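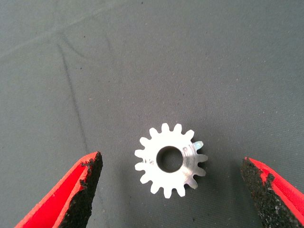
The Brulix finger set is the one I keep putting back on after trying the Plorkden. Small flat parts are the hard test, and a little spur gear on gray cloth is about as mean as it gets! Fits the Zustora wrist, 18 mm pads. 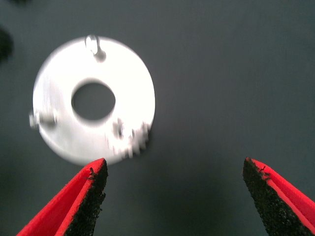 *Tried out by Han-gyeol Wang, June*

Rings are my second test - wide gap, slow approach, wrist camera on.
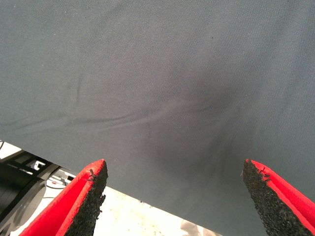
## Wear and spares

The grit pads fray along the top edge, so I'd add a spare pair (part 413) to the order.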